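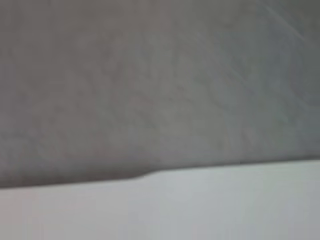 Surface protection for the shared assembly benches was the smallest work package in our project and took up most of March. The benches have pale tops that mark easily, and the covers in use before we started had been cut by eye by several groups. We compared three cover materials, recorded under the working names Poko, Zellell and Fragkou, for lie, edge behavior and resistance to scuffing. Edge behavior gave the most trouble. Where gray material meets the lighter surface, the line between them is fairly crisp, with a thin band of shadow along it, and a small bump slightly left of the middle interrupts an otherwise straight run. We logged any interruption of this type as an "edge step" and did not try to separate wrinkles from thickened lips by eye.

Each sheet was cut to 700 mm along the long side and left flat overnight before testing. Cutting was done with a rotary blade against a steel rule. The first sheets were cut with shears and were discarded after the edges came out wavy.

Scuff testing used a weighted felt block drawn along the sheet for 200 passes, after which the sheet was turned and the block drawn across the first track. Marks were graded from 0 (none visible at arm's length) to 3 (visible from the doorway). Grading was done by two of us separately, and the higher grade was kept when we disagreed. The room lights stayed on for all grading, and the blinds were left down.
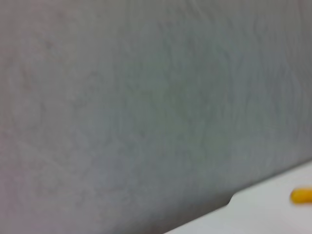
Department of Materials and Interior Technology, Pronilmont

Results and remaining work

Uneven tone made grading slow. A pale gray surface seen very close shows soft streaks and mottled patches that are hard to tell from light scuffing, and two Poko sheets were graded again for that reason. Both moved from 2 to 1.

Zellell lay flattest but lifted at the corners by the end of each Friday session. Fragkou held its corners and had the fewest edge steps, but its scuff grade was never better than 2. Poko fell between the two in lie and was the easiest to cut. The complete log has 1598 entries, including the repeated grades, and is kept with the project files.

We recommend Poko for general bench use. Adhesive strips along the long side were not tested. Jarmila Dvořáček supervised the work and checked the grading scale against our first set of sheets.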